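Home Economics 3121: Household Energy
Handout 4. Electric Power and Energy in the Kitchen

Please read this handout before the class and bring a calculator.

1. Power and energy

Students often mix these two words. Power says how fast an appliance uses electricity, and we measure it in watts (W). Energy says how much electricity was used in total, and the electric company sends the bill for this one. We measure it in kilowatt-hours (kWh).

energy (kWh) = power (W) x time (h) / 1000

Suppose a heater of 3000 W works for four hours. The energy is 12 kWh. A fan of 300 W in the same four hours uses 1.2 kWh. Do not forget to change minutes into hours before you multiply. In the last test this was the most common mistake.

2. Appliances which make heat

To make heat from electricity needs much power, but many kitchen appliances are on only for a short time. Therefore a high number on the label does not always mean a high bill. A refrigerator has lower power, but it is plugged in day and night, and its motor starts and stops many times. 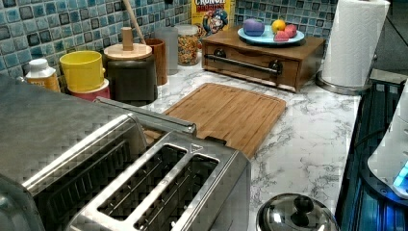
Fig. 1. Four-slice toaster and cutting board on a kitchen counter.

3. Homework

a) Find the power on the label of two appliances in your home. Write also how many minutes per day each one is used.
b) Calculate the energy for one day and for the month of August.
c) Read the Ekness tables, part 4, and compare with your result.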